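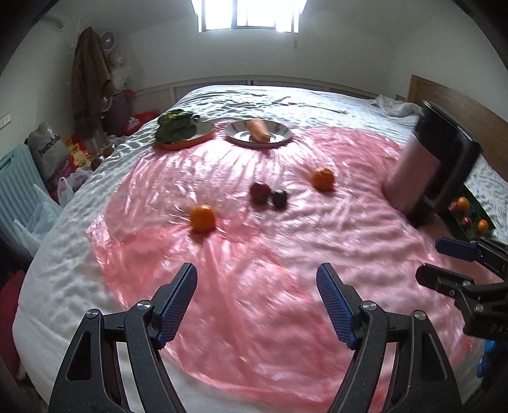
Fruit, plates and greens on the pink film, bedroom layout.

Room Setup Helpers Wanted (part time)
Skellier, 496 Pullard Street, Bélanger Building
Posted November 2025

Need people who can lay out a room, sort what's in it, pack it away and start over. Small items mostly. Fruit, vegetables, plates, cups, trays, bedding. Kitchen, bedroom, one living room with a couch that has seen better days. Paid hourly, start as soon as paperwork is done.

Hours: 20 a week, mornings or afternoons, your pick, but please stick to one or the other
Pay: $20 an hour, paid every two weeks
Length: through the end of March, possibly longer, can't promise
Where: on site only, second floor, stairs, elevator is slow but works

What you'd be doing

Each shift you get a list. The list says which room and which things. You get the things from the pantry shelves, lay them out, then work through the sorting or packing tasks on the sheet. Oranges to one plate, greens to another, that kind of thing. Then everything goes back and the next layout goes down. A full list is 32 layouts and most people don't finish one in their first week, fine, don't rush it.

Bedroom layouts are the odd ones if you've only done kitchens. Sheet goes on the bed first, then the plastic film over the middle, then the food and plates on top. Food does not go straight on the sheet. The film wrinkles, you do not have to get it flat. Things roll. Plums especially. If something rolls off, pick it up, rinse it, put it back and keep going.

Also part of the job:
- rinsing fruit and veg at the start of shift and checking for soft spots
- washing and drying plates, metal ones too, no water marks please
- changing bed sheets (no ironing, wrinkles are ok)
- wiping film down and folding it, or tossing it when it tears
- putting tall containers back upright on the shelf with lids on
- writing down what's running low. Carrots go fast

Produce gets swapped out when it starts to look tired. Whatever is still good at the end of the week goes home with whoever wants it, first come. Bring a bag.

Who we're looking for

Somebody tidy who doesn't get bored easy. It is repetitive, no point pretending otherwise. You lay out a few pieces of fruit, you move them, you put them away, you do it again in a slightly different spot. Some people find it restful. Some last two days.

You need to be 18 or over, able to stand and bend for a couple of hours at a time (beds are low, your back will notice), and comfortable reading a written list in English. Both hands in use most of the shift. Either hand dominant is fine. No experience needed. If you've worked in a grocery, a hotel, catering or childcare, mention it, that's usualy a good sign.

Fruit or vegetable allergies, tell us before you come in. We can keep you on bedding and dishes only but need to know ahead of time. There are citrus and plums out most days.

Not a good fit if you need to be on your phone, or need a set schedule past March.

First shift

Comes with a paid walkthrough. You'll be paired up with someone who knows the shelves. Wear closed shoes, sleeves you can push up, no rings with big stones, they catch on the film. Long hair tied back. Aprons are here, take one off the hook by the kitchen door. Lockers are small, so leave the big backpack at home.

Breaks are paid, ten minutes, one in the middle of each shift. There's a microwave and a kettle in the break room. Please eat in there and use the break room plates. The plates on the pantry shelves are for layouts, and yes, they all look alike, which is why the break room ones have tape on the bottom.

Parking behind the building, Fornodska Lane side. Front spaces belong to the dentist and they do tow. Bus stops across the street.

How to apply

Email or drop a note at the front desk, attention Syahrul Ismail. No resume needed, though send one if you have it. Just put down:

Your name and best phone number
Mornings or afternoons
Earliest day you could start
Any allergies
Any lifting or bending limits
A line or two on work you've done, paid or not

We call back in the order notes come in. Short visit first, half an hour, you'll see the rooms and try one layout, then we both decide. Bring ID. If you don't hear from us in a week try again, the front desk gets busy and things do get burried.

Two morning spots and three afternoon spots open right now. Afternoons are harder to fill so if you can do either, say so. Friends applying together is ok but you may not get put in the same room.

Questions about pay or paperwork go to Syahrul too. Please don't ask the dentist.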